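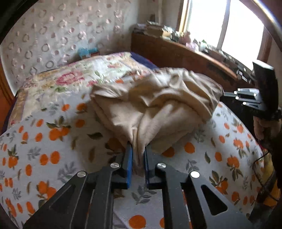 Attachment 1: Gullar hand-held gripper closed on a fold of the beige blanket, second gripper at right

Clamoveck Help Desk
Subject: Gullar pair reads "fully closed" with blanket between the pads, Kovby pair doesn't
Product: Gullar hand-held grippers (pair), Xie logger
Category: Gripper width / calibration
Priority: Normal
Status: Waiting on customer

Original request

Hello there, and thanks in advance for reading what I suspect will be a longer message than you were hoping for on a Tuesday morning.

I've been trying out your Gullar grippers against the Kovby pair we already had, to see which we'd like to keep for soft household things – blankets, pillowcases, tea towels, that sort of work. I should say first that I like the Gullars very much. They're lighter on the wrist, the trigger has a lovely even pull, and the blue pads take hold of a bit of bedding without my having to chase it all over the mattress. If it were down to feel alone I'd have made up my mind on the first afternoon.

The trouble is the width reading. When I pinch a single fold of blanket, as in the attached still, the Xie logger tells me the gripper is at zero, meaning shut tight on nothing. You can plainly see there's cloth in there. When I do the same with the Kovby pair the logger shows a small opening, as you'd expect, and it stays put for as long as I hold the fold.

It only happens on one side. My other Gullar reads sensibly on the same blanket, or it did when I first noticed this, and I'll come back to that because it's part of what has me scratching my head.

What I've done so far:

Closed and reopened the logger. No change.
Restarted the computer. No change.
Wiped the pads with a dry cloth. No change, though they needed it.
Ran the calibration again from the Setup page, following the card that came in the case. It was good for a little while and then went back to reading zero.

I made 100 pinches with each pair, spread over a few sittings, so that I'd have something fair to compare. With the Kovbys every one of them logged as holding something. With the Gullars, 13 logged as empty when they weren't, and all of those came from the same sitting. I don't know whether that's a useful clue, but it seemed too tidy to leave out.

I'm happy to send the recordings. I'm also happy to be told I've done something daft.

Reply from Clamoveck support

Thank you for such a thorough note, and please don't worry about the length. It's a good deal easier to help when somebody has written down what they tried.

The clue about the single sitting is very useful indeed. A worn sensor would usually scatter its bad readings across all the sessions. Bad readings bunched into one sitting make me think of something that was set up a bit differently that day.

Could I ask you to try the following, in this order?

1. With the logger open, close each gripper gently on nothing and write down the width it shows.
2. Open each one all the way and write that down too.
3. Without closing the logger, swap the two cords at the hub, then do steps 1 and 2 again.
4. Have a look at the screws on the finger plates. They should be snug. If one has backed out, the plate can flex a little under load and the reading will sag. Please don't lean on them with the driver, snug is plenty.

Would you also let me know which firmware the Xie logger lists beside each gripper? You'll find it on the Devices page, under the serial.

Customer update

Right, I've been through your list with a cup of tea next to me, and I've learned something, though I'm not yet sure what.

Before swapping the cords: the left-hand Gullar closed on nothing shows a small number below zero, which I hadn't known it could do. The right-hand one closed on nothing shows zero. Both open out to what looks like the proper figure, except that the left comes up a touch short.

After swapping: now it's the right-hand gripper that shows below zero, and the left one is perfectly well behaved!

So the fault moves with the cord, or with the socket, and it doesn't stay with the gripper. I did the swap back and forth a few more times because I didn't quite trust myself, and it came out the same each go.

The screws were all snug. I checked them on both grippers with the little driver from the case and none of them wanted to turn.

The firmware line reads the same for both, and the logger says it's current. I've copied the Devices page into the recordings folder so you can see it for yourselves.

One more thing that may be nothing. The cord on the right-hand gripper hangs down past my forearm and over the edge of the bed when I'm working, and if I lean in for a far corner it sometimes gets a tug. The Kovbys have their cord coming out nearer the heel of the hand, so it lies along the sleeve and I forget it's there. I'd put that down as a point in their favour whatever we find out about the other business.

Reply from Clamoveck support

That's a cracking bit of work, thank you. You've saved us both a parcel in the post.

I'd like to separate the cord from the socket, since your swap moved them together. Could you leave the hub end alone this time, unplug the cords at the grippers, and exchange them there? If the below-zero reading stays with the socket whichever cord is in it, I think I know where we are.

On the tug: a quick pull on the cord shouldn't alter the width reading at all. If it's sharp enough the gripper may drop off the Devices page for a moment and then come back. Have you noticed that happening? There's a chime when a gripper reconnects, but it's a soft one, and easy to miss if you have a radio going.

Customer update

I do have a radio going, as it happens, so I turned it off.

First, the cords. I exchanged them at the gripper end as you asked, and I'm fairly sure I've now got it straight in my own head. The funny reading belongs to the first socket on the hub. Either cord will do it and either gripper will do it. The second socket is fine with everything I plug into it, including the Kovbys.

Second, the chime. I did a run of blanket pinches with the house quiet and leaned in for the far corners on purpose. The chime went 7 times in the one sitting, and I'd never heard it before. Each time, the gripper was back on the Devices page before I could get a proper look.

Here's the part I think you'll want, though. After some of those chimes the two Gullars had changed places in the list. The one in my left hand was labelled "right" until I unplugged it and plugged it in again. I'd have sworn that wasn't so earlier in the week, but then I wasn't watching for it.

I tried the same leaning about with the Kovby pair and couldn't get a single chime, for what that's worth.

Reply from Clamoveck support

It's worth a great deal, and I think we can put the pieces together now.

The Xie logger keeps the calibration against the socket for Gullar grippers, and against the serial number for Kovby ones. Older Gullars had no serial for it to read, and the setting was never moved along when the newer ones came out. So if you calibrate with the grippers one way round and later plug them in the other way, each is given its neighbour's zero. Your two grippers sit slightly apart at rest, which is quite normal, and a small difference there is enough to swallow the thickness of one fold of blanket.

That would account for your batch from the single sitting. My guess is that the cords went into the hub the other way round that day. The swapped labels after a reconnect are a second, related fault in the logger, and I've passed that one along to the Xie developers with your notes attached.

There's a setting that should take care of the first part today. On the Devices page, open the Gullar entry, choose Advanced, and tick "Store calibration by serial". Do it for both grippers. Then clear the old calibration and run it again for each one, closed on nothing and then fully open. Don't hold any cloth in the pads while it's running, even a thin bit.

For the tugging, we have a short clip that holds the cord against the grip and brings it out near the heel of the hand, much as you describe on the Kovby. I'm sending you 2 of them, no charge. They go on with the screw that's already there.

Your recordings from the odd sitting can be rescued as well. If you open them in Xie and choose Reapply Calibration, it will use the new values. Keep a copy of the originals first, please, in case we need to look at them again.

Customer update

I've ticked the box for both, cleared the old values and run it fresh. Closed on nothing, both now read zero, and they go on reading zero whichever socket I use. I pinched the same beige blanket, a single fold, with each hand in turn, and each one shows a small opening and holds it. A doubled fold reads wider than a single, as it ought to.

I haven't reapplied the calibration to the old recordings yet. I've made the copy you asked for and will do the rest once I've cleared a bit of room on the drive, which is overdue anyway.

For my own comparison, and in case it's handy for somebody else weighing up the same two:

Picking up one layer of bedding: Gullar, comfortably. The Kovby tips are broader and tend to gather up more than I want.
Holding on while dragging a blanket the length of the bed: no difference that I could find.
Cord: Kovby, until the clips get here.
Weight over a long afternoon: Gullar.
Setting up: Kovby, though with that box ticked there's not much in it.

Could I make one small request for the printed card in the case? The calibration steps are clear, but there's no word on it about sockets, and I'd have put a sticker on each cord from the start had I known. I've done it now, with a bit of coloured tape.

Please leave the ticket open until the clips come and I've done another proper sitting with them on. I'd like to be certain about the chime before we call it finished.

Reply from Clamoveck support

Very glad to hear it, and thank you for the comparison – I've shared it with the people who look after the Gullar line. The card is due for reprinting in November and I've put in your note about labelling the cords.

The clips went out this afternoon. I'll set the ticket to wait for you, so there's no hurry. When you do your next sitting, please jot down whether you hear any chimes and whether the left and right labels stay where they belong, and add the recordings to the same folder.

Status changed: In progress to Waiting on customer
Linked item: Xie logger, left and right labels exchanged after reconnect (Gullar)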